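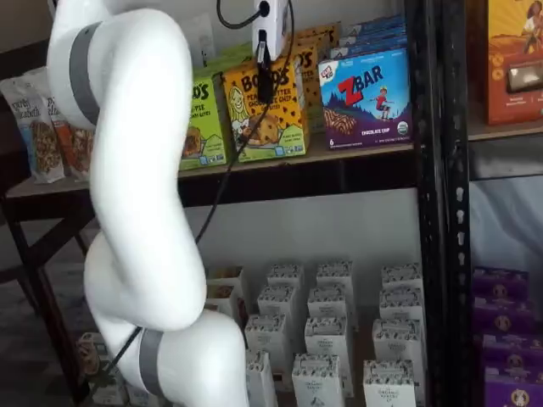

Snack shelves: packets and boxes within easy reach.

Village shop to reopen in Clemesholm after nine months

Print this story | E-mail this to a friend

Well, it's happening! Clemesholm is getting its shop back. Valura, the small grocery chain with the branch over in Skonwood, has signed for the old premises at the bottom of the hill and says the doors will open in June, at seven in the morning, with a queue of at least one person because I'll be in it.

If you don't live here you might wonder what the fuss is. We've been without a shop for 9 months. The nearest pint of milk has been in Skonwood, 5 miles off along a road with no pavement for most of the way, and the bus that goes there comes back at a time that suits the bus. I've got a car and I've still managed to run out of teabags more times this winter than in the whole of my life before. Plenty of people on my lane haven't got a car, and they've been relying on lifts, or on one big delivery a week with half of it swapped for something else (my neighbour ordered leeks and got a bag of spring onions and a note).

Valura put up a notice in the window last month asking what people wanted it to sell, and 400 replies came back, which isn't bad for a village where you can usually get six people to a meeting if there's cake. I went along to the drop-in evening where they went through the answers. Bread came first, then milk, then stamps, then "proper cheese", written like that on a great many slips. After that it got lively.

The lively bit was snacks. I hadn't seen that coming at all. One camp wants the shop to keep the crisps and sweets away from the till, so that parents can pay for a loaf without a battle. The other camp says it's a village shop, that's what children spend their pocket money on, leave them be. I've got a foot in both. I remember choosing penny chews off that very counter with enormous care, and I also remember taking a screaming toddler out past it under one arm.

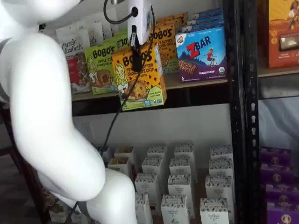 There was a fair amount of talk about prices too. Cereal bars came up more than anything else, for some reason. A woman in front of me had brought two wrappers to show that the same bar had got smaller between one autumn and the next, and she had them passed along the rows so we could all hold them up against each other. Valura's people said they don't set the size of a bar, fair enough, but they did promise that the price per 100g would be on every shelf label in print you can read without your glasses. That got a clap.

They're also going to give space to local makers. Nutsugah, which bakes flapjacks and nut brittle in a unit on the Skonwood road, will have a shelf from the first day. I've had the ginger flapjack at the summer fair and I'd walk the 5 miles for it, pavement or no pavement. The eggs should be local as well, though that hasn't been settled, and there was some muttering from the back about whose.

Then there's the rent. The parish is putting in £3000 towards the new fridges, and I know not everybody is happy with that. The argument against is that Valura is a business and ought to buy its own fridges. The argument for is that two other chains came to look and went away again. I was on the fence until about February, when it snowed and I ate rice with tinned pears for my tea.

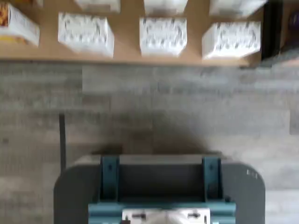 Opening hours will be seven until seven, with a shorter day at the weekend. No cash machine, sadly, but you'll be able to get cashback with a purchase. The post counter is the one big question mark. Valura says it has applied and is waiting, and wouldn't be drawn on when it might hear. For now it'll sell stamps and take parcels that already have a label on, and anything more complicated still means Skonwood.

A few people asked about jobs. Valura is looking for part-time staff, mornings especially, and there are forms in the library van and at the Skonwood branch. You don't need to have worked in a shop before. They'd like people who can walk in, as the parking outside is three spaces and one of those is mostly puddle.

The window will be covered up from next week while the fitting out is done, so don't panic if you go past and it looks dead. And whoever has been leaving library books in the old doorway, could you pick them up please? They're getting damp.

Filed under: Village News > Shops & Services

Print this story | E-mail this to a friend

Comments (5)

hilltop_gran
Marvellous news. I was one of the proper cheese people. I would like it noted that grated in a bag doesn't count.

Mudlark
£3000 would have fixed the puddle.

twobedsandashed
Mudlark, it would not, that puddle goes down to Australia. Does anyone know if they'll do newspapers? I asked at the drop-in but it was so noisy by then that I didn't catch the answer.

lane end
Yes to newspapers, but you have to order them by the night before. Weekend ones will be on the rack. I'm with the sweets by the till lot by the way, mine are grown up and I want a chocolate bar without having to go looking for it.

skonwoodian
Can confirm the Valura over here is decent and the bread is good if you get in before ten. Please leave some of the ginger flapjack for the rest of us.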